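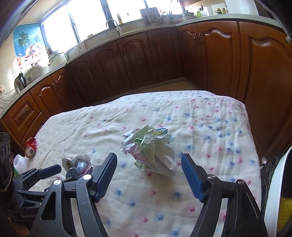
Hand-guided demonstration (also hand teaching, demo by gripper) is a way of showing a robot a task without writing out each move. A person does the job with a hand-held gripper, or drives a distant arm by remote control, and the recorded movements are used to train the machine.

Methods

Two main kinds. In remote control the operator moves a leader arm or handset and the robot copies. Slow, but the recorded moves are ones the robot can certainly make. With a hand-held gripper no robot is needed at all -- the tool goes to the kitchen, shop or workshop. Quicker to set up, though people tend to reach in ways an arm cannot.

Common tasks

Clearing a table is a usual first task. Crumpled paper and wrappers are harder than cans, as they change shape when squeezed and no two grasps are quite alike. Folding cloth comes later.

Use

The Jolari project, led by Blažena Matoušek, collected over 700 demonstrations in home kitchens, 200 of them by remote control. Seven were thrown out for bad timing data. Its later set, Manalo, kept the same finger spacing thoughout so that older recordings could be re-used. Skinent sells a simliar kit, mostly to colleges.

See also: Gramen (file format), leader arm, grasp planning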